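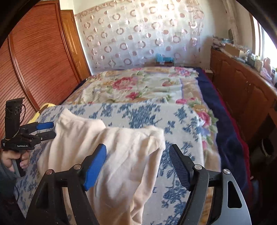
Two grippers and the white fleecy one, on the bed.

I've been doing demonstrations with the hand-held grippers since March and clothes are still the slowest part. You hold one in each hand, do the job as you'd like the robot to do it, and the recording goes off for training. No arm involved at my end.

The target for this batch is 200 folds. I'm on 127, so there's a way to go. I was doing 80 seconds a fold on the thin cotton stuff and thought that was decent, then I got to the fleecy things and it went straight back up. Thick cloth bunches. With fingers you'd feel how many layers you had hold of, but through the pads you get very little of that, so I look twice before I close.

What helps is opening the fingers wider than seems sensible and coming in low on both sides. If I go in narrow I push the cloth along the blanket and have to start again. Mawkish little pinches at the top edge don't hold either.

Mwanahawa Makokha went through my first lot and sent back a few notes. The main one was that I rushed the release – I'd open and lift in one go and the corner would come up with the pad. Now I open, wait a beat, then lift. She also said to leave the fumbles in if I recover from them, which I was glad to hear.

My wrists get sore after 90 minutes or so of this, so I split it into a morning go and another after lunch while the light's still good. Towels next, then I'm told trousers.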